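Nachtrag zur Gemeinderatssitzung

10/12/2021

Ihr Lieben, jetzt sitze ich doch noch am Rechner, obwohl ich eigentlich früh ins Bett wollte. Aber die Sitzung geht mir nicht aus dem Kopf, und Szu-yu Pan hat mir schon zweimal geschrieben, wann denn endlich mein Bericht kommt (bald, Szu-yu, bald!).

Es ging, wie schon im November, um die Buslinie nach Dusel. Die Mehrheit will die Abendfahrten streichen, und Yen-ting Tu hat in ihrer Rede so ruhig und freundlich dagegengehalten, dass ich am liebsten laut geklatscht hätte, was man auf den Zuschauerplätzen ja leider nicht darf. 1155 Unterschriften lagen auf dem Tisch, und trotzdem hieß es wieder nur, man nehme das zur Kenntnis.

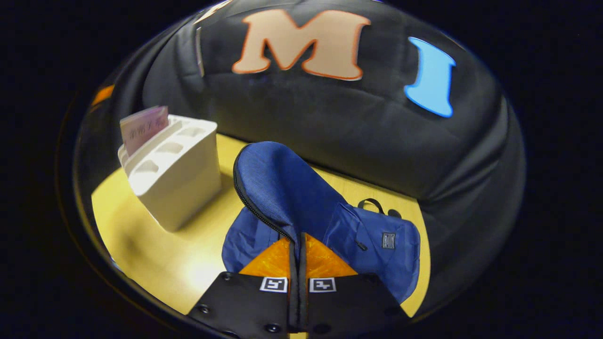

Geärgert hat mich vor allem Tsz-kin Fung, den ich sonst wirklich schätze und vor drei Jahren auch gewählt habe. Im Wahlkampf hat er uns den Bus noch fest versprochen, und jetzt redet er von Sparzwängen! Na ja, ich habe ihn danach im Flur angesprochen, und er war immerhin so nett, mir eine Antwort per Mail zuzusagen. Sobald sie da ist, stelle ich sie hier ein.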